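Trulter 製錬所跡 記録データセット README

はじめに

このデータセットは、Hollanville の川沿いに残っている Trulter 製錬所の跡について、建物と設備の記録を一つの場所に集めたものです。製錬所は長いあいだ銅と鉛を扱っていましたが、操業が終わったあと、多くの建物が取り壊されました。今も立っているのは、圧延棟、時計のある事務棟、石の煙突の下の部分、そして運河の荷揚げ場の壁です。

私(Telmo Montes)は建築の専門家ではなく、資料整理の仕事をしている者です。日本語は母語ではありませんので、用語の選び方に不自然なところがあるかもしれません。気がついた方は、下の「連絡と修正」に書いた方法で知らせてください。

収録している内容

記録は全部で3,000件です。一件は、建物または設備の一つの部分に対応します。たとえば「圧延棟の南の壁、二番目の窓の石の縁」で一件になります。窓が三つあれば三件に分けました。細かすぎるという意見もありましたが、修理の計画を作る人には、この分け方が使いやすいと聞いています。

記録の対象は29の構造物です。そのうち24は Hollanville の敷地の中にあり、残りの五つは Destville 側の古い積み出し場にあります。積み出し場は製錬所と同じ会社の持ち物でしたが、地図では別の土地として扱われるため、場所の欄には「D」という記号を入れました。

ファイルの構成

structures.csv 構造物の一覧。番号、名前、建てられた時期、現在の状態。
parts.csv 部分ごとの記録。3,000行。
sources.csv 参照した図面、帳簿、聞き取りの一覧。
plans フォルダー 手描きの平面図を読み取ったもの。縮尺は図面ごとに違います。
notes フォルダー 現地で書いたメモの書き起こし。

文字コードはすべて UTF-8 です。区切りはカンマで、住所や説明文の中にカンマがある場合は二重引用符で囲みました。空の欄は「不明」という意味で、「ない」という意味ではありません。「ない」と確認できた場合は、none と書いてあります。

主な列の説明

part_id 部分の番号。構造物の番号のあとに、四桁の数字が続きます。
material 主な材料。石、れんが、鋳鉄、木、その他から選びました。混ざっている場合は、面積の大きいほうを先に書きます。
phase 建設の段階。一から五までの数字です。段階の境目は帳簿の支払いの記録から決めましたが、三と四の境目には自信がありません。
condition 状態。A が良い、D が悪い。E は、危険なため近くから見ていない部分です。
source_id 根拠になった資料の番号。複数ある場合はセミコロンで分けます。

condition の判断は、私ともう一人の記録者が別々に行い、違ったときは悪いほうの値を採用しました。二人の元の値は parts.csv の最後の二列に残してあります。

集め方

調査は敷地を西から東へ進む順番で行いました。最初に古い図面の写しを持って歩き、図面にあって現地にないもの、現地にあって図面にないものに印をつけました。そのあとで部分ごとの記録を作りました。圧延棟の屋根の鉄骨は地上から双眼鏡で見ただけなので、接合部の記述は簡単です。

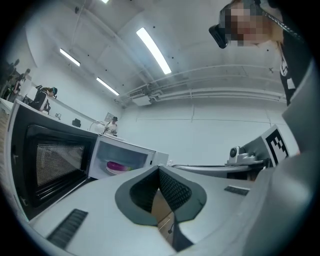
寸法は、手の届く範囲では巻尺で測り、高いところはれんがの段数から計算しました。れんがの大きさは棟によって違うため、計算に使った値を notes フォルダーの中の brick_sizes に書いてあります。石の煙突については、現在の高さだけを入れました。元の高さは資料によって違い、どれが正しいか決められませんでした。

聞き取りでは、昔の製錬所で働いていた人の家族から話をうかがいました。個人の名前は sources.csv に載せず、番号だけにしてあります。話の中に出てくる建物の呼び名は、公式の名前と違うことがよくあります。たとえば分析室は、家族のあいだでは「薬屋」と呼ばれていたそうです。こういう呼び名は structures.csv の local_name の列で探せます。

古い会社名について

図面には「Trulter」と「Darko」の二つの名前が出てきます。Darko は最初に土地を借りて炉を建てた会社で、Trulter はそのあとで全体を買い取った会社です。買い取りのあとも、職人たちは50年近く古い名前の印を道具に押し続けました。そのため、Darko の印がある部品でも、Darko の時代のものとは限りません。このデータセットでは、印だけを根拠にして段階を一にすることはしていません。

分かっている問題

・運河の荷揚げ場の壁は、水面より下の部分を記録していません。
・事務棟の二階は床が弱く、入口から見える範囲だけの記録です。二階の part_id には、あとで番号を足せるように間をあけてあります。
・plans フォルダーの図面のうち、炉の基礎を描いたものは左右が逆に写されている可能性があります。原図を見るまで、直さないでおきます。
・material の「その他」には、鉱滓を固めたブロックが多く入っています。次の版では独立した値にする予定です。

最後の問題は、使う人にとって大きいと思います。鉱滓ブロックはこの地域の塀や納屋にも使われていて、分布を調べたいという問い合わせを二回もらいました。今の版で探すときは、説明文の列で「鉱滓」または「スラグ」を検索してください。二つの言葉は同じものを指していますが、記録者によって書き方が違います。

利用の条件

調査、教育、修理の計画のためであれば、自由に使えます。出典として「Trulter 製錬所跡 記録データセット」と版の番号を書いてください。図面の読み取りデータを本や展示に使う場合は、先に連絡をお願いします。図面の一部は個人の家から借りたもので、持ち主の許可が別に必要です。

condition の値を、建物の安全を証明するために使わないでください。見た目による判断であり、構造の計算は行っていません。

版の記録

第一版 圧延棟と事務棟だけ。
第二版 煙突、荷揚げ場、炉の基礎を追加。part_id を三桁から四桁に変更。
第三版(六月) Destville 側の積み出し場を追加。local_name の列を追加。重複していた行を削除。

第一版の part_id を使っている方は、構造物の番号のあとにゼロを一つ入れると、今の番号と一致します。

連絡と修正

間違いを見つけたときは、part_id と、正しいと思う値と、その理由を書いて、corrections.txt に追加するか、管理者の Telmo Montes に送ってください。写真や図面のコピーがあると確認が早くなります。返事には二週間ほどかかることがあります。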